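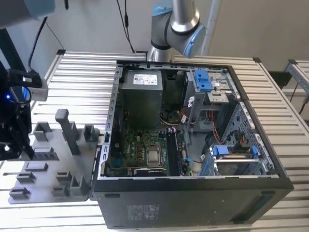
**By the Tipoki staff writer**, small business and repair

The bench at Billside is silver aluminum, grooved from one side to the other, and it scratches. The woman who runs the desktop side of the shop doesn't mind that. "It's a bench," she says. "Screws drop in the grooves. You get used to fishing them out."

Billside is in Bonville, in what used to be a tile store. It refurbishes office desktops and passes them on to schools and small offices. Last year 2,233 machines came through the door, and nearly 2,000 went back out. The rest became parts.

She works with the tower on its side and the side panel off, so that the board faces up. "Standing up, you're reaching into a closet," she says. "Lay it down and everything is in front of you. Power supply, processor, memory, the drives. You look before you touch anything."

Looking takes her a minute or two. She checks the capacitors first, then the cables.

"Cables tell you who was in there last," she says. "Somebody who closed it up in a hurry leaves a knot by the fan. I don't redo it to be pretty. I redo it if it's blocking air."

She likes cases with colored drive clips. Blue is common, and on some models green. "If it's blue, you're supposed to pull it. I can hand that to a new person and say, find the blue thing." Plain metal cages held with screws take longer, and she keeps a separate shelf for those.

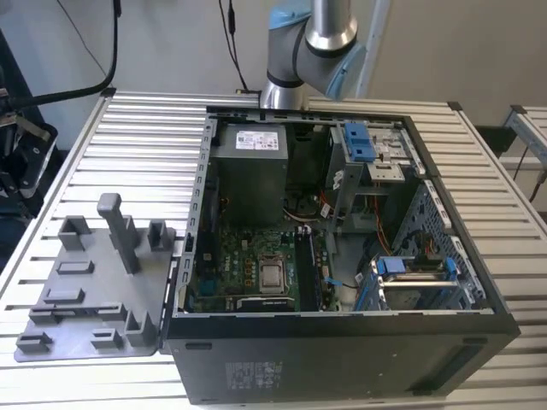
*A desktop case open on the worktable at Billside, with the gray fixture plate to the left.*

I asked what fails most. Drives, she said, then fans. Memory hardly ever goes bad in her experience, but it works loose in shipping. She opens the latches, reseats the module and tries again before she orders anything.

The shop tracks its work in a program called Prallora, which she calls fine. One batch from a county office had 109 towers in it, all the same model, and she did the first dozen alone to learn where the case would bite. "There's always one edge," she says, and holds up a thumb.

The next batch is 775, due in August. She has asked for a second set of shelves — they haven't come yet.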